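How a Town Decides What Can Be Built

Have you ever walked past an empty lot and wondered who chooses what goes there? In Larkholm, the owner of the land must ask first. This page explains how the asking works.

What is a zone?

The town map is divided into areas called zones. Some zones are for homes. Others are for stores, farms or workshops. Each zone has its own rules about how tall a building may be and how close it may stand to the street.

A zone can also say what goes on inside a building. A house on a quiet street may not become a large store unless the town agrees to change the rule.

What happens when someone wants a change?

The owner fills out a form and sends in drawings. The drawings show doors, parking spaces, trees and drains. A town planner checks them against the rules and writes a report.

The town then mails a letter to every home within 600 feet of the land — even if the change is a small one. The letter tells neighbors when the public hearing will be held.

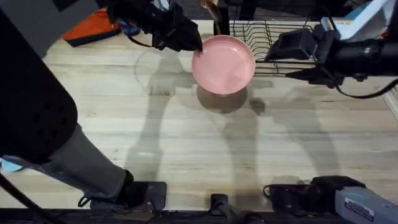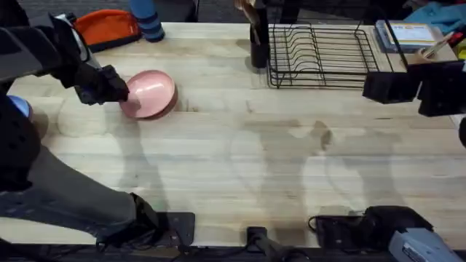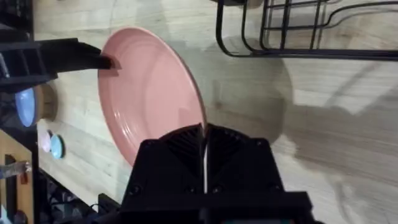 Larkholm Planning and Zoning Department — Young Residents' Pages

What is a public hearing?

A public hearing is a meeting where anyone may speak. Each speaker has 2 minutes. Children may speak too, and they may also send a letter or a drawing.

Last January, the town held a hearing on a plan to turn an old feed store on Festovthorpe Road into a bakery and a bicycle shop. Neighbors asked about delivery trucks. The owner, Nahom Woldegiorgis, agreed to move the loading door to the back of the building.

Who makes the decision?

The Planning Board votes. It may say yes, say no, or say yes with conditions. A condition is something the owner must do, such as planting a hedge or adding a sidewalk.

Words to know

Lot: a piece of land with its own borders.
Setback: the space that must be left between a building and the edge of its lot.
Site plan: a drawing that shows where everything on a lot will go.

Questions from classes may be sent to Seren Gittins at the Planning Counter. Letters for the next hearing must arrive by 26th July.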